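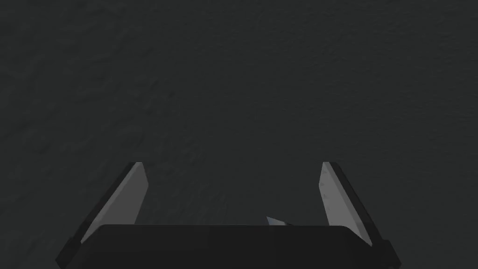 **版块:慢慢走 > 长线徒步**
**主题:Pomine 到 Vindunau,要不要把 Sandumier 那段拆成两天?**

---

**豆沙不加糖**(楼主) 2023年5月3日

各位前辈好!潜水很久了,第一次发帖,啰嗦的话多包涵。

我和我姐打算七月去走 Pomine 到 Vindunau 这条线,全程192公里,我们请到的假满打满算刚够,中间几乎没有休息日。现在前后都排好了,就卡在 Sandumier 这一段。指南上写的是一天走完,19公里,累计爬升647米,数字看着不吓人吧?可是我翻了好几篇游记,十个人里有一半在骂这一天,骂的地方还都不一样,有说上坡没树荫的,有说下坡全是碎石的,还有一位说自己坐在路边哭了一场(看得我心里直打鼓)。

我姐膝盖做过小手术,平路一天二十多公里没问题,下坡就得慢慢磨。她本人嘴硬得很,说拆什么拆,拆了就得砍掉最后在 Vindunau 泡海的那一天。我想听听走过的人怎么说。

另外半山那家 Palumbo 客栈还开着吗?网上的信息都是好几年前的。

---

**老秦在路上**

不用拆。19公里而已。早上六点出门,中午前翻过垭口,下午三点多就坐在村口喝啤酒了。我六十二岁走的,背包九公斤。

骂的人大多是出发太晚。七月那个坡,十点以后太阳直直拍在背上,换谁都得骂。

---

**阿萝卜**

老秦你每次都这么说😂 上回你说某某段"散步而已",我走完脚趾甲掉了一片。

楼主听我的,拆!难的根本不是爬升,是过了垭口以后那个长下坡。我去年带着我妈走,上山我俩有说有笑,下山的时候她扶着我,一句话都不说了,到住处鞋都是我给她脱的。膝盖动过手术的人,我真心不建议一口气下来。

Palumbo 开着,至少我们去的时候开着。房间小,热水得等,晚饭是一大锅豆子汤配硬面包,我妈嫌咸,我喝了两碗。

---

**豆沙不加糖**(楼主)

@阿萝卜 呜呜,"一句话都不说了"这句我已经截图发给我姐了。

她回我:那是她妈,不是我。

---

**半颗柠檬**

你姐好好笑哈哈哈哈

说点实际的:登山杖带了没?是两根还是一根?我以前觉得杖是给大爷大妈用的,走了那个下坡之后回来就买了一对,现在逢人就劝。下坡前把杖调长一点,先戳稳了再迈脚,碎石那段走之字,别图快直着冲。

还有袜子,别穿新的。

---

**老秦在路上**

@阿萝卜 脚趾甲掉了是鞋小,跟路没有关系,我当时就跟你说买大半码。

至于 Palumbo,我不喜欢。床垫中间塌下去一个坑,半夜有人打牌。多花一天时间和一晚住宿钱,换一锅咸豆子汤,我觉得不值。

---

**阿萝卜**

鞋是大了半码的!!我买的时候还是你陪着群里一起选的!!

打牌那是你运气不好。我那晚安静得要命,门外还能听见羊铃铛。

---

**山椒鱼**

插个嘴。你们俩吵了三年了,要不要干脆约着一起再走一遍。

我的情况供楼主参考:我是一天走完的,没拆,但是把大包寄走了。Pomine 有个跑行李的大叔叫 Gianni Mazza,开一辆小面包车,每天早上挨家收包,傍晚送到下一站,身上就背水和雨衣。我膝盖也一般,轻装以后下坡舒服太多了,到了还有力气去镇上逛。

他不太会英语,你把要送到的住处名字写在纸条上,用夹子夹在包上就行。千万写清楚,我同行的朋友写得太潦草,包去了别人家,晚上穿着速干衣去追。

我那次到 Sandumier 之后住的是一家民宿,进门先喊你脱鞋。屋里的地上放着一小盆叶子尖尖的绿植,我到现在也没查出叫什么,有没有懂花草的认一认?
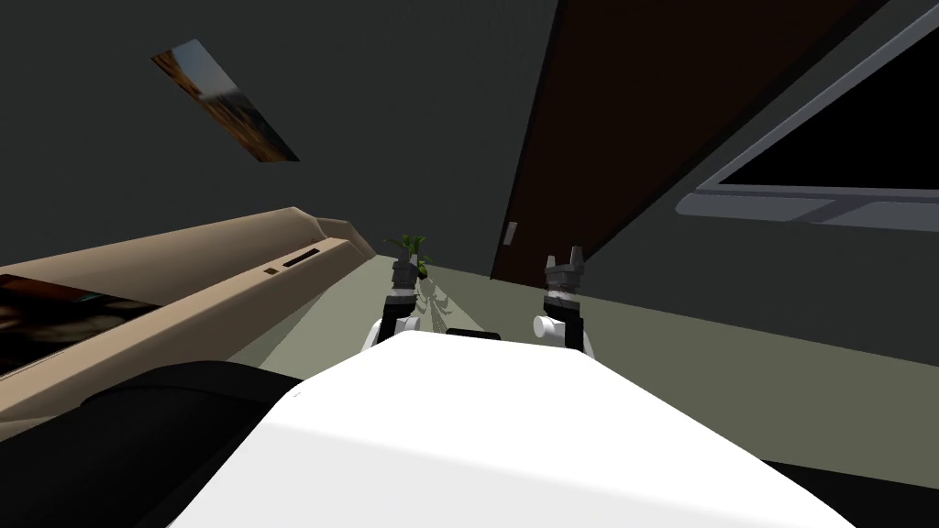 民宿老板娘人很好,听说我膝盖不舒服,拿了一袋冻豌豆给我敷,敷完第二天早上那袋豌豆好像进了煎蛋里,我没敢问。

所以我的意见是中间路线:不拆,寄包,早出发。这样泡海那天也保住了。

---

**豆沙不加糖**(楼主)

哇寄包!我完全没想到还有这个选项,指南上一个字都没提(也可能是我没翻到,那本书的排版简直是迷宫)。

@山椒鱼 请问要提前多久联系?七月会不会排不上?还有如果走到一半走不动,包已经先到前面了,那岂不是很惨?

---

**山椒鱼**

前一天晚上让住处的人帮你打个电话就可以,我那时候没遇到排不上的情况,旺季我不敢打包票,到了 Pomine 第一件事就问。

走到一半走不动确实是个问题。垭口之前能折回来,垭口之后就只有 Palumbo 可以停。所以牙刷、药、一件厚衣服自己背着,别全寄走。

---

**老秦在路上**

寄包还叫徒步吗……

---

**半颗柠檬**

来了来了,我就知道有人要说这句。

叫的。腿是自己的就叫徒步。

---

**老秦在路上**

行行行,膝盖做过手术的不算,你们寄。二十来岁的小伙子寄包我是要说两句的。

---

**橘子皮煮水**

我来给楼主泼点冷水,不是说路,是说植物。你们都在讲膝盖,没人讲那个坡上的牛虻!七月正是时候,我穿短裤走的,小腿肿得像两根萝卜(没有说你的意思@阿萝卜)。长裤!长裤!浅色的!

……我刚才写"植物"是打错了,应该是动物,手机上改不了,就这样吧。

真要说植物,山椒鱼那盆我也认不出来,叶子尖的太多了,芦荟、虎尾兰、龙血树全都尖。你不如写信去问老板娘。

---

**山椒鱼**

问过,她说是她婆婆的,她也不知道。

---

**阿萝卜**

再补一点给楼主。如果最后决定拆,第一天其实可以很晚出门,在 Pomine 吃了早饭逛完集市再走,到 Palumbo 刚好赶上汤。第二天清早凉快的时候下山,石头看得清楚,腿也是新的。我妈后来说整条线她最喜欢的就是坐在那个门口看天慢慢黑下来,别的她都不记得了。

泡海那天当然可惜,可是 Vindunau 的海滩说老实话……石头很多,我坐了半小时屁股疼。

---

**半颗柠檬**

啊?我觉得 Vindunau 的海滩很好啊,你是不是去了港口旁边那个?要往灯塔那边再走一刻钟,有沙子的。

---

**阿萝卜**

……还有灯塔那边?

---

**豆沙不加糖**(楼主)

跟我姐通了个电话,把帖子念给她听了,念到冻豌豆她笑得咳嗽。现在的方案是这样:

- 到 Pomine 先找 Gianni Mazza 问寄包
- 六点出门,登山杖两人各一对,浅色长裤
- 随身带过夜的东西,到垭口看她膝盖,不行就住 Palumbo,少泡一天海

她同意了,条件是"行不行我说了算"。我说那不如直接不商量。总之谢谢大家!机票已经买了,剩下就是练腿,今天先从爬我们小区的楼梯开始,爬到一半碰到邻居问我是不是电梯坏了。

---

**老秦在路上**

爬楼梯要练下楼,上楼坐电梯都行。下楼才练膝盖。

---

**橘子皮煮水**

下楼伤膝盖吧?我康复师让我别这么干。楼主让你姐问一下医生再说。

---

**老秦在路上**

慢慢下就不伤。不过问医生我没意见。

---

**半颗柠檬**

回来记得写游记,汤到底咸不咸,给个准话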